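Gripper Checks: What Changes in September

The revised bench rules for the Vikard arms take effect in September. They cover the arms in the Aruser building and the two at Yang. Most of the text is the same as last year's. The parts on fingertips, work surfaces and logging are new, and those are the parts people have been asking about since the draft went out.

Fingertip wear

Until now the rule said to replace fingers "when damaged," and every shift read that in its own way. Some operators swapped a pair for a scratch. Others ran them until parts slipped. The new rule separates marks from wear. Scratches and scuffs on the inner faces are marks. Write them down and keep working. A chip at a tip corner is also logged, and the finger stays in service as long as the chip does not reach the gripping face. Once it does, both fingers come off and a matched pair goes on. Do not mix an old finger with a new one, even for a short run.

Inspection is due every 200 cycles, or at the start of a shift if that comes first. Open the gripper all the way, point it at a clear part of the table and look at both tips through the wrist camera. A pale surface behind dark fingers makes the edges much easier to judge. Then stop the arm, lock it out and look at the tips directly. The camera view does not replace the direct look -- it is there so that a picture can go in the log.

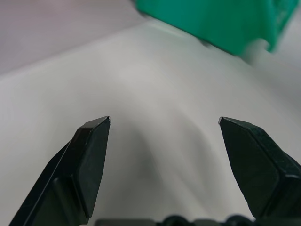

Work surfaces

Coverings must lie flat across the whole reach of the arm. Smooth out any fold before the first move, and tape the edges down outside the work area. Shadows from the gripper are fine. A ridge in the covering is not, because the height check will read it as part of the table.

Objects waiting to be picked stay at least 100 millimeters from the fingertips while the gripper is being inspected. Žofie Koubek asked for this after the spring review, where several log pictures had a part so close to the tips that the edges could not be made out. An object farther back on the table may stay where it is.

Speed and people

Travel speed with a person inside the marked line stays at 225 millimeters per second. This has not changed, and the Zenton controllers are already set to it. If you find one that is set higher, take the arm out of use and report it. Please do not correct the setting yourself. We need to know how it got that way.

Logging

Each inspection gets one line: arm number, cycle count, left finger, right finger, initials. "OK" is enough for a finger with no new marks. Left and right are always as seen from the wrist camera. The old sheets used the operator's side, and we found 71 entries where the two had been swapped.

New sheets will be at each bench before the change. Old ones can be used up through the end of this month, then go back to the office with the rest of the August 2018 records. Questions about the Yang arms should go to Žofie.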